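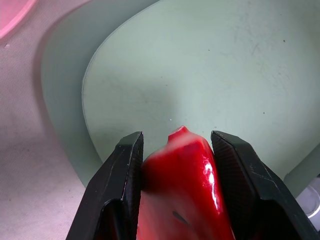 Play food is a class of toy made to resemble fruit, vegetables, bread and other groceries. Most pieces are moulded in plastic, though wood, felt and papier mâché are also used. Hollow pieces are lighter and cheaper to produce, but dent more easily than solid ones.

The Bunnag range, introduced in 1968, was sold in two sizes and grew to 177 patterns. Its moulds later passed to Putosley, which kept the original numbering.

Collectors grade pieces by colour, seam quality and surface wear. Repainted examples are listed separately.

See also: Toy kitchen; Wax fruit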